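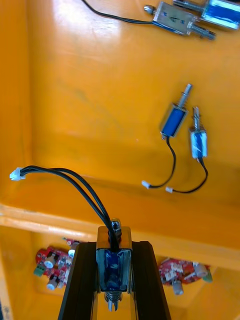 OPINION | WINE & CELLAR

Stop telling me how long it sat on the lees

Every sparkling wine list I picked up this November had a number on it. Months on lees, right there next to the price. 12 months. 17 months. One place had it in bold, bigger than the name of the grape. And I watched people order by it, going down the column like they were shopping for mattresses.

I think it's a bad habit and I think wineries are to blame for most of it.

Quick version for anyone who skipped the tour. The second fermentation leaves spent yeast in the bottle. Leave the wine on it and you pick up bread, nuts, a rounder feel in the mouth. Leave it longer, more of that. Fine. Love it, when the wine underneath can carry it. Lots of wines can't. Thin base wine plus extra time gives you thin wine that smells of toast.

Case in point, the two bottles I opened side by side last month. Vendero's basic brut, 11 months, and the reserve from Ruveo, which is nearly three times the money and makes a very big deal of its cellar. The Vendero was gone before dinner. Green apple, a bit of salt, done. The Ruveo tasted tired. Bruised fruit, a sort of stale cracker thing at the end. Half of it went into a risotto and the risotto was good, I'll give it that.

Was that a bad bottle? Maybe. I bought a second one to be fair. Same thing.

Now the disgorgement date, that I'd pay to see. When did it come off the yeast, when did the cork go in. A fresh young brut that has been standing in a warm shop under a spotlight for 3 years is not a fresh young brut anymore, and the lees number wont tell you. It never changes. The wine does. Nurmi prints the date on the back label, small type, month and year, and I have never once had a dull bottle from them. Could be luck. I doubt it.

I've put this to people who sell the stuff and the answer is always the same – customers will see an older date and think its gone off. So teach them! We taught them lees aging, which is a much weirder idea. If you can get a guy at a birthday lunch to say "autolytic" out loud you can get him to read a date.

Dosage too, while I'm here. Grams of sugar, on the label, all of them. "Brut" covers a range wide enough to park a truck in. I don't want to guess.

The other side does have a point and I should say so. Time costs money. Bottles lying in the dark aren't paying anyone, and a small house that waits deserves to say it waited. Zirneo waits, and the wine is lovely, deep and nutty and still bright. But I'd know that from the glass. Put the months on the back with everything else, same size type.

What bugs me is the list, really. A restaurant has maybe one line per wine to tell me something useful. Dry or not so dry. Sharp or soft. Good with the oysters, wasted on the oysters. Instead I get a number, and a server who has been told that higher is better, and a table of six talked up to the 17 when the 12 was what they wanted with fried food.

Order the cheap one next time. Ask when it was disgorged. If they have to go and look at the bottle, good, let them look.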